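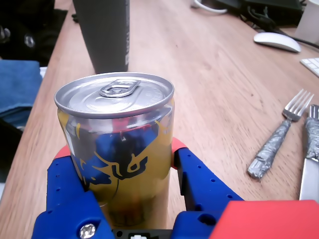
The small gold can on my desk

Saturday, February 10, 2024

I have a weakness for small cans. The big ones I never finish, and the last third becomes warm and sad next to the keyboard. A short, wide can is the correct size for one person and one afternoon.

The one I have now is yellow-gold with a large dark blue bull across the middle. I like the bull very much. The horns are curved and the mane goes backward like he is running against strong wind. Under the lid there is a silver band with a small piece of red in it. I did not open it yet. The tab is still flat, and I am a little proud of this, because it is already Saturday and I bought it to drink on the same evening.

I found it in the shop on the corner of Agbeko Street, the one with the too narrow door. They keep the drinks from other countries on the lowest shelf, so you must go on your knees to read them. When I moved to Wurunau in October I did not know this shop, and I was buying everything in the supermarket, where the cans are all 500 milliliters and come in packs. For one person it is too much.

My desk is also new for me. It is light wood, with the grain going along the length and a few dark specks, and I bought it used from a family in Druster. They wanted to paint it white before selling. I asked them please not to do it. The only problem is that wood like this remembers every ring, so now I have a rule: a can with water drops on it stands on a coaster, and a can from the cupboard can stand where it wants.

I keep the empty ones too, but only if the print is good. There are 2 on the window already, one green and one with a fish. My sister thinks it looks like a bus stop. I wash them with warm water and let them dry with the opening down — if you skip this, the ants will come, even in winter.

Maybe I open the bull tonight. If the taste is bad, I will still have the can.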